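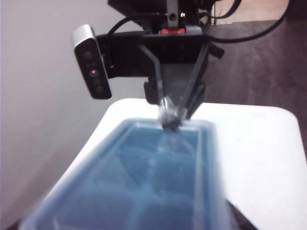
Translucent blue ice cube tray, the non-electric kind.

Ticket 1516
Product: Grirari 287 fridge/freezer, bottom freezer, built-in ice maker
Subject: Ice maker stopped filling, water dispenser still works (sort of)
Status: Closed by customer

Original message

Hi Grirari support! So my ice maker quit. It didn't make any noise about it, it just stopped, and I only noticed because the bin got down to that layer of frosty crumbs at the bottom and never came back up. We're a house that goes through a silly amount of ice (iced coffee in November, yes, I know) so I'm back to filling trays at the sink like it's my grandmother's kitchen.

What I know so far. The freezer is cold. Ice cream is hard, peas are hard. The little green light on the ice maker is on and the arm is down. The water dispenser in the door does give water, but slower than it used to. I kept getting bored halfway through a glass, and I thought I was just getting impatient with age.

What I already tried before writing in:

Turned the ice maker off and on again. Nothing.
Unplugged the whole fridge overnight – no, sorry, for an hour, my husband wouldn't let me do overnight.
Checked that the shutoff valve under the sink is open. It is, or at least the handle is pointing the way it says.
Swapped the water filter. I'll come back to this one because I have a feeling about it.

The filter is a Movetti, not one of yours. I'm telling you up front so you don't have to drag it out of me. It says it fits the 287 and it clicked in fine.

Is there a test mode or something I can run? I'm pretty handy and I own a multimeter, although I mostly use it for checking batteries.

Reply from support (Cyrill Kofler)

Thanks for all the detail, it helps. Yes, there is a test mode. Open the freezer drawer, hold the small square button on the front of the ice maker until the light blinks, and let go. The mold will turn over, and then the unit should call for water. Please listen for a buzz from the back of the fridge right after it turns. Write back with what you hear and whether water arrives.

Also please take the filter out completely and put in the bypass plug that came in the bag with the manual. Then try the dispenser and see if the speed changes.

My notes, first evening

OK, test mode. Held the button, light blinked, let go. The mold turned over with that groany twisting sound I'd forgotten about, and two sad half cubes fell into the bin. Then it turned back, and there was a buzz! Definitely a buzz, from low down at the back, on the left if you're facing the fridge. It buzzed for a few seconds and stopped. I pulled the bin out and got a flashlight in there. Not a drop in the mold.

Did it three more times because I didn't believe it. Buzz every time, water none of the times. Then I read the manual, which says to wait between tests so you don't overfill it. Not a problem I was having.

The bypass plug. I had no bag with the manual. I barely had the manual. I turned out the whole drawer where we keep that stuff and found the warranty card for a toaster we gave away, a key to something, and a bunch of those tiny wrenches that come with furniture. No plug. Ordered one from Camenzind, the parts place out on the Brorkmont road, and they said I could pick it up on Sunday if I didn't want to wait for the mail. So Sunday it is.

Sent all that to Cyrill and he wrote back that a buzz is good news because the control is asking for water and the valve is at least getting power. He said it leaves three likely suspects: low pressure coming in, a valve that hums but won't open, or ice in the fill tube. He asked me to look at the fill tube first as it costs nothing.

Fill tube

This is the little white spout above the back of the ice maker. You take out the bin, then two screws, then the ice maker hangs forward on its wire (hold on to it! I didn't, the first time) and you can see the end of the tube. Cyrill said to push a plastic straw up it gently and see if it stops.

The straw went up about as far as my finger is long and stopped dead. Ice plug! I was so pleased. I thought I was done. I got the hair dryer, set it on low, and he'd warned me to keep it moving and not cook the plastic, so I stood there waving it around like I was styling the freezer's hair. After a while a little pencil of ice slid out, nice and clear, and I put it on the counter and called everybody in to look at it. Moderate interest from the family.

Put it all back together, ran the test. Groan, turn, buzz. And water! A thin little dribble, maybe enough to wet the bottom of the mold. I let it do its thing overnight, and in the morning I had cubes that looked like contact lenses.

By the next evening the tube had frozen shut again. So the plug was real but it was a symptom. Cyrill explained it pretty well: when the water comes in too slowly, it doesn't run through the cold part of the tube with any push behind it, it hangs around and freezes in there. A slow fill makes the plug and then the plug gets all the blame.

Bypass plug

Picked it up at Camenzind. The man at the counter asked which filter I had been using, and when I said Movetti he made a face but he also didn't have anything bad to say about it exactly. He told me to measure the dispenser before and after, same cup, same count, so that's what I did, with a kitchen timer and the big glass measuring cup.

With the filter in: slow. I gave up counting and just watched it climb.
With the bypass plug in: faster, and I could see the difference without the timer. Still not what I'd call strong.

So the filter was part of it but not all of it, which annoyed me, as I wanted a clean villain. I did put my old filter back for a second to compare (I'd kept it, don't ask) and it was worse than the new one, so the Movetti was no worse than an old clogged one of yours. I'm not making a case for or against. I just want that in the ticket in case somebody else is reading and about to throw theirs out.

Pressure

Cyrill asked if I could check pressure at the fridge line. I borrowed a gauge from my neighbor, the screw-on type for a garden hose. It doesn't fit a fridge line, of course, so the best I could do was the outside spigot. It read 80, which he said is on the high side for a house and plenty for an ice maker. So we've got good pressure at the house and weak water at the fridge, and everything between those two things is my kitchen.

I pulled the fridge out. It rolls easier than you'd expect once you get it over the lip of the flooring. Behind it, apart from a truly embarrassing amount of dog hair and one mitten, was the water line, and it had a kink in it. A flat spot, right where it comes around the corner of the cabinet. When we had the floors done last spring the fridge got pushed back in a hurry, and I think it's been squashed against the wall ever since.

I straightened it with my hands and the flat spot sprang halfway back and no more. Cyrill said don't trust it, replace it, a creased line will crack sooner or later and you'd rather not be at work when it does. I bought the braided kind, 6 feet long so it can loop behind the fridge without being forced. Turned the water off under the sink, put a towel down, swapped it over. Two wrenches, some grumbling, slightly damp socks.

He had me run a good few pitchers through the dispenser first to push the air out. It spits and coughs at you for the first couple, so use a cup with high sides, I learned. After that it ran like it did when the fridge was new. I'd forgotten it could do that! Put the Movetti filter back in and it slowed down only a tiny bit.

Last update

Thawed the fill tube one more time, put the ice maker back on its two screws, ran the test. Groan, turn, buzz, and a proper rush of water into the mold. I threw out the first two batches like the manual says. The batch after that was full-size cubes, and the bin has been filling up since then. Checked the tube with the straw again a few days later and it was clear all the way up.

I never had to touch the valve, so I can't tell you anything about replacing it, sorry if that's what you came here for.

Two things for Grirari. Please print the bypass plug part number somewhere in the manual where a person can find it. And the drawing on the page about moving the fridge shows the water line as a dotted squiggle with no note about leaving slack, so maybe add one.

Cyrill, thank you for sticking with me, you can close it. Oh wait, I see I can close it myself from here. Closing.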